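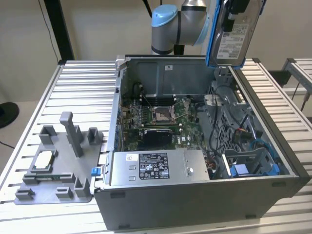
Prekell drops online requirement from single-player games, mostly

2024-12-12

Prekell has announced that players will soon be able to play its single-player games by themselves.

The publisher said in a statement this morning that the permanent internet connection required by its solo titles will be removed in a series of patches beginning in February. The first to get the treatment will be Worance, the farming and shipbuilding game that sold well on release in spite of a login queue that was, for the first week, the most widely played part of it.

Under the new arrangement, players will need to connect once to activate the game and then once every 90 days to "refresh their relationship with the Prekell ecosystem". The statement doesn't say what happens on day 91. A support page published alongside it does, and the answer is that your farm goes to sleep until you find some wi-fi.

Still, this is a sizeable change of heart. When Worance came out, Prekell defended the online requirement on the grounds that the game was "a living, connected world". Players who went looking for the connected part found a noticeboard in the harbour that displayed advertisements for other Prekell games, and a weather system that checked in with a server before deciding whether to rain. When the server was down it didn't rain. Crops died across several time zones.

The company has now conceded that the weather can be worked out on the player's own machine. It describes this as a technical breakthrough.

What's in the patch

The February update for Worance will move saved games from Prekell's servers to the player's computer or console, with cloud backup left on as an option. Anyone with an existing farm will have to download it first, through a tool that will be available inside the game's launcher. The launcher isn't going anywhere. It will continue to open when you start your computer unless told not to, and judging by the forum threads it will sometimes continue to open after that as well.

Saves larger than 600 megabytes will have to be moved in pieces. That sounds like a lot of farm, but Worance keeps a record of every item a player has ever sold, including each individual turnip, and long-serving players have sold plenty of turnips. Prekell recommends they "consider archiving older produce".

The noticeboard will stay in the harbour. Offline, it will show a picture of a noticeboard.

Also staying is the in-game shop, which will be greyed out without a connection. Cosmetic items already bought will work offline, with the exception of the animated hats, which the company says rely on "live elements". There was no further detail on which part of a hat is live.

Mods, which Prekell has never officially supported and has now and then broken on purpose, are not mentioned at all. Players on the unofficial forums have taken this as tacit approval, as they have taken most things.

The petition

Prekell says the decision came out of its regular review of player feedback. It doesn't mention the petition, which had been running since the middle of the year and had collected 2,337 signatures by the time it closed. By the standards of gaming petitions that's a modest turnout. Petitions to have fictional characters un-killed routinely do better before lunch.

This one had the advantage of being polite and quite specific. It asked for an offline mode, local saves and a promise that games would be left in a playable state if their servers were ever switched off. Prekell has delivered the first with conditions, the second with instructions, and has said of the third that it is "committed to an ongoing conversation". Anyone who has had an ongoing conversation with Prekell's customer support will know roughly how long to set aside.

The petition's organisers, who have kept to their forum handles throughout, posted a short reply calling the news "a good start, and also 90 days isn't offline". The thread underneath ran to several pages and by mid-morning had turned into an argument about goats. Worance has one breed of goat. There is a strong feeling that it should have two.

The Villalobos business

The background to all this is Villalobos, Prekell's online racing game, which was switched off earlier in the year with little warning and less fuss. It had a full single-player career mode, a track editor and a garage full of cars that people had paid real money for. When the servers went, all of it went. Launching the game now brings up the title screen, a nice bit of guitar music and an error message.

Owners were offered a credit toward another Prekell title, which many of them described in terms this site doesn't print. A few have kept the game installed for the guitar.

Villalobos isn't part of the offline plan. Prekell says the game's career mode was built so that computer-controlled opponents were run remotely, and that bringing them home would be "a significant undertaking". Fans have pointed out that the opponents mostly drove into the same barrier at the second corner, and have offered to reproduce this behaviour at no charge. The company has not taken them up on it.

There is a wider debate here about what anyone is buying when they buy a game, and it's been rumbling along for years without much sign of being settled. Publishers say they sell a licence. Players say they bought a game, there's a receipt, and it's got the word "purchase" on it. Prekell's new statement manages to use "own", "access", "enjoy" and "experience" in a single paragraph, as though trying each of them on in front of a mirror.

Other titles

After Worance, the patches will move on to the rest of the catalogue in an order Prekell hasn't announced. The one most people are asking about is Denero, the detective game set on a stranded ferry, which requires a constant connection to tell one player one story that is the same every time. It also has a habit of dropping out at the moment the murderer is named. Some players reported seeing this happen more than once and assumed for a while that it was a clever bit of design.

Prekell confirmed that Denero will get an offline mode "in due course". Pressed on its public channels for something closer to a date, the company's account replied with an animated image of a ferry.

New games will be handled case by case. The statement says future single-player releases will be "offline-friendly by default, where appropriate", a phrase with enough doors in it to get out of almost anything.

There will be no change to the price of any of the games, though Prekell is marking the occasion with a bundle. The Offline Collector's Edition of Worance comes with a cloth map, a printed manual and a download code. To redeem the code you will need to be online.

Who gets it, and when

The patch will be released on PC first, with consoles to follow once it has been through certification. Players don't have to do anything to receive it except be connected at the time. Those who bought the game through a third-party store will need to link a Prekell account if they have somehow avoided doing so, and Prekell would like them to choose a new password while they're there.

The company has promised that 100 per cent of existing progress will carry across, apart from leaderboard standings, friends lists, seasonal ribbons and anything planted during the final hour before the changeover. Players are advised to harvest early.

A test version will be open to a limited number of players before the full release. Applications are being taken through the launcher, and the test will run for two weeks. According to the sign-up form, testers of the offline mode must maintain a stable internet connection for the duration so that the results can be collected.

At the time of writing the sign-up page was down for maintenance.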